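Lernum Wrist Set: README

Welcome, and thank you for taking an interest in our recordings! Lernum is a set of demonstrations gathered with a sleeved arm, and this file tries to say what is in it, how we made it, and where you might trip.
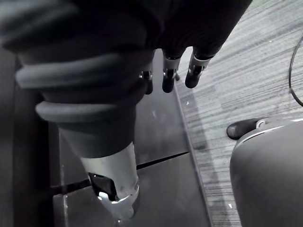 What you get

The set holds 800 demonstrations in 165 folders, one folder for each sitting. A sitting is one person working through a short list of everyday jobs: picking a thing up, setting it down somewhere else, turning it over, handing it on. Every demonstration comes with the wrist view, the arm's joint readings, and a plain sentence saying what the operator was trying to do. We asked operators to write that sentence before they started, so it tells you the plan, and now and then the plan and the recording part ways.

How the wrist view looks

Please open a few recordings before you train anything. The view is dim and mostly gray, and the arm itself can take up a good share of it. The dark fabric sleeve with its thick ribs, the silver joints and the black fingertips may all be in sight together, with a dark paneled surface underneath and gray carpet past its edge. The polished metal throws bright highlights, and an early model of ours (we called it Oltov, after a very stubborn goat) paid far too much attention to them. If yours does the same, try varying the brightness during training. We left the pictures alone and did not crop out the arm, the floor, or the cables.

How we gathered it

Grethe Hviid wrote the job lists and Teguh Tarigan looked after the recording software. We had 6 operators, all from the Astham workshop, and each of them practiced until they felt at ease before we kept anything. Pauses are left in. So are second tries – a person who misses a grasp and goes back for it is showing you something useful, and we would hate to throw that away.

Labels

There are 3 labels: done, partly done, and stopped. Whoever ran the arm chose the label right after the recording ended, and Teguh went through them all again later on. Where the two disagreed, you will find both in the notes file, with the operator's choice listed first.

Known troubles

A few of the early folders have joint readings that run slightly behind the pictures. They are marked "late" in the notes, and the Magaña loader skips them unless you tell it otherwise. The Saturday sittings lean heavily toward handing-over jobs, so do mix the folders well when you split them. Please keep each sitting whole, too, or your test numbers will look nicer than they should.

Questions and fixes

If you find a wrong label or a recording that will not open, write to Grethe with the folder name and the demonstration number. Corrections go into the notes file first and into the next release after that.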